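보낸 사람: Bernice Abugri
받는 사람: 욕실 작업 시험 메일링 리스트
참조: Demetrio Peñalver, Comfort Mahama
제목: Re: 세면대 닦기 작업 중 그리퍼 정지 건 - 조사 결과 및 운용 제한

수신자 각위

Blair Rutherford 연구원이 2월 18일 본 리스트에 보고한 정지 건에 대하여 안전관리실의 조사 결과를 아래와 같이 회신합니다. 원문은 해당 부분만 인용하였습니다.

> Ridgeway 시험동 욕실 구역에서 세면대 닦기 작업을 반복하던 중 461회차에
> 오른팔 손목축이 경고 없이 정지하였습니다. 그리퍼는 천을 쥔 상태를
> 유지하였고, 제어 화면에는 통신 시간 초과 코드만 표시되었습니다.
> 비상정지 버튼을 눌렀으나 그리퍼는 열리지 않았고, 수전은 제가 직접
> 잠갔습니다. 같은 증상이 이전 회차에도 있었는지 로그 확인을 부탁드립니다.
> 아울러 비상정지 시 그리퍼가 열리지 않는 것이 정상 동작인지도
> 확인하여 주시기 바랍니다.
> - Blair Rutherford

먼저 두 번째 질의에 답변드립니다. 비상정지 시 그리퍼가 닫힌 상태를 유지하는 것은 현행 설정상 정상 동작입니다. 해당 설정은 유리컵 등 파손 우려가 있는 물체를 다루는 작업을 기준으로 정해졌으며, 욕실 작업으로 범위를 넓히면서 별도의 검토를 거치지 않았습니다. 이 점은 안전관리실의 누락으로 기록하였습니다.

손목축 정지의 원인은 손목부 통신 커넥터의 접촉 불량으로 판단합니다. Nostico 로그 서버에 보관된 기록을 대조한 결과, 461회차 이전에도 동일 코드가 68건 확인되었습니다. 모두 제어기가 재접속에 성공하여 작업이 계속되었고, 화면에는 경고가 표시되지 않았습니다. 운용자가 인지할 수 없는 상태였으므로 Rutherford 연구원의 조작에는 과실이 없습니다.

커넥터를 분리하여 점검한 결과 단자 2개에서 변색이 확인되었습니다. 수분 침투에 의한 것인지, 케이블의 반복 굽힘으로 체결이 느슨해지면서 생긴 것인지는 아직 결론을 내리지 못하였습니다. 부품은 Brutlow 사에 보내 분석을 의뢰하였으며, 회신이 오는 대로 본 리스트에 공유하겠습니다.

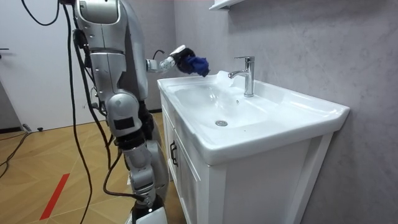 물을 틀어 놓은 상태에서 수행하는 작업의 위험 평가는 지난 10월 판을 그대로 사용하고 있었습니다. 이 평가서는 젖은 천을 쥐는 경우까지는 다루고 있으나, 팔이 정지한 뒤에도 급수가 계속되는 경우는 포함하지 않습니다. 이번 건에서 배수가 막혔거나 천이 배수구 위에 놓인 채 정지하였다면 바닥으로 물이 넘칠 수 있었습니다. 바닥에 놓인 케이블의 연결부가 물에 닿을 가능성도 평가 항목에 들어 있지 않았습니다.

이에 따라 다음 사항을 본 메일 발송 시점부터 적용합니다.

1. 급수를 동반하는 모든 작업은 운용자 1명과 감시자 1명이 함께 있을 때에만 수행합니다. 감시자는 급수 차단 밸브에 손이 닿는 위치를 지켜야 합니다.

2. 통신 시간 초과 코드는 재접속 여부와 관계없이 화면에 표시합니다. 코드가 한 번이라도 발생하면 해당 회차를 중단하고 기록지에 시각과 관절 번호를 적습니다.

3. 매 30회마다 전원을 내리고 손목부 커넥터의 체결 상태와 물기를 확인합니다.

4. 케이블 연결부는 바닥에 두지 않습니다. 거치대가 설치되기 전까지 욕실 구역의 급수 작업은 보류하며, 물을 쓰지 않는 동작 시험은 계속할 수 있습니다.

5. 비상정지 후 그리퍼에 남은 물체를 손으로 당겨 빼지 않습니다. 급수를 먼저 차단하고, 구동 전원이 차단된 것을 확인한 다음 수동 해제 절차에 따릅니다. 절차서는 공용 폴더의 Plotevwood 항목에 있습니다.

그리퍼의 비상정지 설정을 작업별로 달리할 것인지는 Comfort Mahama 책임이 검토하고 있습니다. 천을 다루는 작업에서는 열림 쪽이 낫다는 의견이 있으나, 열리는 순간 물체가 배수구로 떨어지는 경우를 함께 따져 보아야 합니다. 의견이 있는 분은 본 리스트가 아닌 Mahama 책임에게 직접 보내 주시기 바랍니다.

Demetrio Peñalver 연구원께는 급수 차단 밸브를 비상정지 회로에 연동하는 방안의 견적을 요청드립니다. 전자 밸브의 정전 시 동작은 닫힘을 기본으로 검토하여 주십시오. 시험동 배관 도면은 Akosua Adjei 시설담당이 보관하고 있습니다.

로그에서 확인된 68건의 발생 시각과 해당 회차 목록은 공용 폴더에 올려 두었습니다. 같은 손목 모듈을 사용하는 다른 구역의 담당자께서도 각자의 로그를 대조하시고, 동일 코드가 있는 경우 건수와 모듈 일련번호를 회신하여 주시기 바랍니다. 코드가 없는 경우에도 확인을 마쳤다는 회신은 필요합니다.

Bernice Abugri
안전관리실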